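4.2 Memory module insertion

The Harkine cell can seat memory modules without help on boards with vertical slots. It can't yet route cables or close a socket lever, so leave those steps to the operator.

1. Disconnect the case from power and lay it flat.
2. Open the latches on the slots to be filled.
3. Move loose wires clear of the slots.
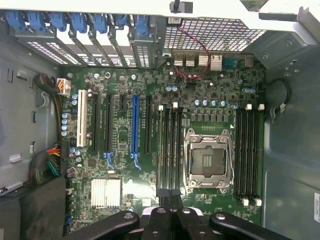

4. Select the slot map for the board. A map may hold up to 8 slots.
5. Start the cycle at low speed. The arm makes 2 attempts per module, then stops.

CAUTION: Keep hands out of the case while the arm is enabled.

Note: Check every latch by hand after the cycle – a half-seated module can pass the force check.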